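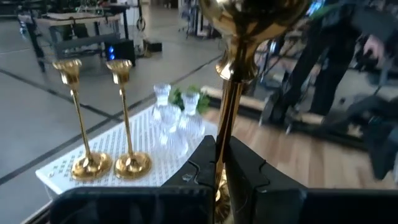 Chapitre 13
L'éclat et le chiffon

Un gobelet doré a ceci de commode qu'il dénonce son propriétaire : la moindre trace de doigt y prend des airs de pièce à conviction. Les chandeliers sans bougie sont plus discrets, du moins jusqu'au dimanche. Norbert Farkas, qui tenait l'argenterie de la maison Somogyi, astiquait le laiton le mardi et boudait le verre taillé toute la semaine.

Nous verrons dans ce chapitre comment distinguer laiton poli, métal doré et simple vernis, puis comment nettoyer les facettes d'un flacon sans y laisser la moitié du torchon. Le lecteur pressé ira droit à la section 13.2. Il reviendra à la 13.1 après sa première rayure.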